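Ticket 279: Gronitz nesting bowls, set sticks together when stacked
Product: Gronitz mixing bowls, bought through Zondimcombe
Status: Open, waiting on customer
Opened: Monday, 8:39 am

Hi again! I know the form says to keep it short, but I've already had one reply telling me to "check the stacking order," so I'm going to write the whole thing out this time.

The problem is that my bowls jam. I stack them, put them away, and when I want one for pancake batter I end up hugging the whole pile and twisting. It's always somewhere in the middle, and it's worse after the dishwasher. The box says they nest, and they sort of do, but once they're wedged you need two people (or one person and a lot of bad language).

What I've tried so far:

Drying every bowl by hand first. Helped a little.
Paper towel between each pair. Works fine but looks awful, and the towels slide out.
Cold water in the stuck bowl, warm water under the one outside it. Worked twice, then didn't.
A drop of cooking oil on the rims. Please don't suggest this to anybody, I was washing oil off my shelf for two days.

Bowls spread out, and bowls stacked:

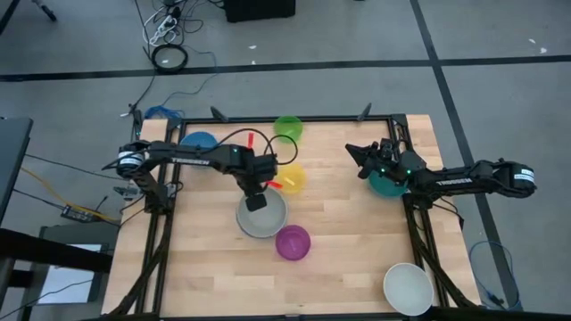
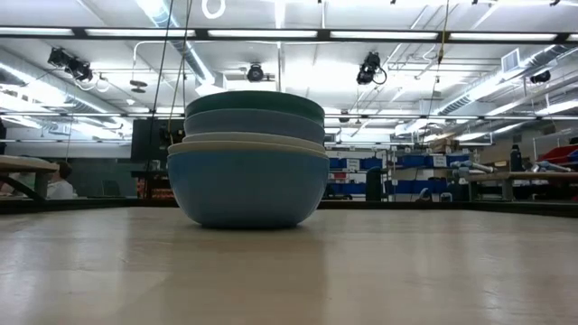
My own theory is that the stack goes together crooked and then settles under its own weight. I don't drop them in, I really do try to set them down straight, but these things have a mind of their own! Look at the stacked photo, where the upper bowls don't line up with the big blue one at the bottom, and the beige and cream rims sit very close together. That's the sort of spot where mine grab. If I catch the lean early and straighten it, they usually come apart with one hand. If I leave it overnight, forget it.

So, questions for you. Is there supposed to be a gap between the rims on this set? Do you sell those little felt or rubber spacers, and do they survive the dishwasher? And would the Lins set be any better? I saw it on your site and the sides look steeper, but I can't tell from the listing.

Update, same day, 2 pm: tried a silicone jar gripper under the rim of the stuck one and it popped right out. I'd still like an answer about the spacers, please.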